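Assistance Flakard – Suivi des demandes
Objet : chatte adoptée, puce enregistrée sous l'ancien foyer, distributeur qui ne la reconnaît plus
Produit : distributeur de croquettes à lecture de puce Pindosik
Ouvert par : Nneka Nwankwo, famille d'accueil, refuge Illeck
Statut : résolu

Message initial

Bonjour,

J'ai en accueil une chatte tigrée, Pagano, placée par le refuge Illeck après une opération de la patte arrière. Elle mange dans un distributeur Pindosik qui s'ouvre à la lecture de sa puce, parce que mon autre chat vide toutes les gamelles qu'il trouve et que Pagano suit un régime particulier pendant sa convalescence. Tout fonctionnait jusqu'à dimanche. Depuis, le couvercle reste fermé quand elle se présente. Le voyant passe à l'orange puis s'éteint. Mon autre chat n'est pas enregistré et le couvercle reste fermé pour lui aussi, ce qui est normal.

J'ai changé les piles et nettoyé l'arceau avec un chiffon sec. Aucun changement. Dans l'application, la fiche de Pagano affiche « animal transféré », alors que l'adoption n'est pas encore signée.

En attendant, je la nourris à la main dans la salle de bains, porte fermée, matin et soir.

Réponse de l'assistance

Bonjour,

Merci pour ces précisions. La mention « animal transféré » apparaît quand le foyer principal lance un changement de détenteur. Le distributeur conserve alors le numéro de puce en mémoire mais suspend l'ouverture automatique. Pouvez-vous nous indiquer :
- la version affichée en bas de l'écran Réglages ;
- le niveau des piles ;
- si le refuge a préparé le dossier d'adoption dans son propre compte.

Réponse de la cliente

Version 59. Piles à 90 %. J'ai appelé le refuge : le dossier a bien été ouvert dimanche, pour prendre de l'avance. La famille qui adopte Pagano vient la chercher en avril, après le dernier contrôle du vétérinaire. Personne ne savait que cela bloquerait le couvercle chez moi.

J'ai essayé de supprimer la fiche pour la recréer, mais l'application refuse et affiche le code 70.

Réponse de l'assistance

Le code 70 signifie que la fiche appartient à un autre compte, ici celui du refuge. Merci de ne pas réinitialiser complètement l'appareil : les portions et les horaires seraient effacés, et la puce devrait quand même être validée par le refuge.

Marche à suivre :
1. Le refuge ouvre la fiche de Pagano et choisit « Transfert en attente ».
2. Il sélectionne « Maintenir l'accès de la famille d'accueil » et enregistre.
3. Vous fermez l'application, puis vous la rouvrez à proximité du distributeur.
4. Vous appuyez 2 secondes sur le bouton d'apprentissage, jusqu'au voyant vert fixe.
5. Vous laissez la chatte passer la tête sous l'arceau, sans la porter.

Si le voyant clignote vert puis orange, recommencez à partir de l'étape 3.

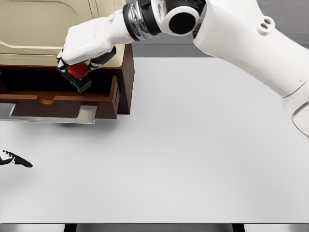 Faut-il refaire l'apprentissage de la puce quand l'animal part chez son adoptant ?
Tout dépend du distributeur. Si l'appareil suit l'animal, l'apprentissage reste valable et seul le compte change. Si l'adoptant possède son propre distributeur, il doit enregistrer la puce chez lui, et la famille d'accueil peut ensuite la retirer du sien.

Réponse de la cliente

Le refuge a modifié la fiche ce matin. Première tentative : vert clignotant, puis orange. J'ai recommencé à l'étape 3 et cette fois le voyant est resté vert. Pagano a mis du temps à s'approcher, le bruit du couvercle ne lui plaît pas beaucoup depuis l'opération. Elle a fini par manger sa portion de midi.

Une autre remarque : mon second chat arrive à glisser une patte sur le côté pendant qu'elle mange. Existe-t-il un réglage pour que le couvercle se referme plus vite ?

Réponse de l'assistance

Oui, dans Réglages, puis Couvercle, puis Délai de fermeture. Choisissez « Court ». Ce réglage agit quand la chatte retire la tête. Pendant qu'elle mange, le couvercle reste ouvert, et il vaut mieux placer le distributeur dans un angle de la pièce, côté ouvert contre le mur. Pour une chatte encore gênée par le bruit, gardez le délai « Moyen » quelques jours avant de passer au court.

Nous avons transmis à l'équipe de l'application votre remarque sur le blocage au moment de l'ouverture du dossier. Un message d'avertissement côté refuge est à l'étude.

Réponse de la cliente

J'ai déplacé l'appareil dans l'angle de la cuisine et laissé le délai sur Moyen. Le repas du soir s'est passé normalement, l'autre chat est resté assis à côté. Je préviens la famille adoptante pour l'enregistrement de la puce. Vous pouvez fermer la demande.

Note de clôture

Cause : transfert de détenteur ouvert par le refuge avant la remise de l'animal.
Correction : accès de la famille d'accueil maintenu, nouvel apprentissage de la puce.
Demande fermée avec l'accord de la cliente.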